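# Greifdaten Büro, Kurs-AG Sistden

Stand: 2. Mai 2023

Vorweg: Wer einen fertigen Trainingsdatensatz sucht, ist hier vermutlich falsch. Das Material stammt aus unserem Studienprojekt, aufgenommen mit Handgreifern, ohne Roboterarm. Ob sich daraus eine brauchbare Policy lernen lässt, ist offen. Ich bezweifle es vorläufig.

## Umfang

- 218 Episoden, davon 40 als Testmenge zurückgehalten
- 16 Aufgaben, sehr ungleich verteilt
- 2 Greifer, nicht gegeneinander kalibriert

Die Ordner heißen nach den Teilprojekten: `risasen/` enthält Griffe an Möbeln, `lemari/` alles mit Schranktüren und Fächern. `phi/` (eigentlich Phí, aber das Skript verträgt keine Akzente) ist ein Rest aus dem Vorsemester und wird nicht gepflegt.

## Was fehlt

Kraftwerte haben wir keine. Das Feld `success` wurde von denselben Leuten gesetzt, die auch aufgenommen haben, und entsprechend freundlich fällt es aus. Im Abschlussvortrag war von »Generalisierung« die Rede. Getestet wurde im selben Raum, mit denselben Stühlen. Das sollte man so nicht zitieren.

## Griffe an Stühlen

Schmale, glatte Teile unter einer Polsterung sind der schwierigste Fall in `risasen/`. Die Fingerpads liegen beidseitig an, das Polster verdeckt einen guten Teil der Sicht.

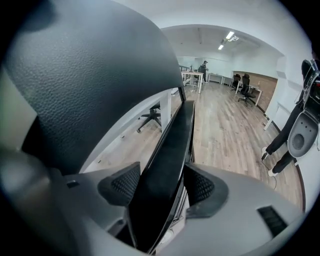

Die Labels unterscheiden bisher nicht zwischen »gegriffen« und »bewegt«. Für ein Modell, das beides lernen soll, ist das zu wenig. Eine Nachannotation ist für Juni vorgesehen, ich würde mich nicht darauf verlassen.

## Nutzung

Nur für Lehre und eigene Versuche. Bitte vor dem Training `check_sync.py` laufen lassen und Episoden mit Warnung weglassen. Fehler als Issue melden, mit Episodennummer.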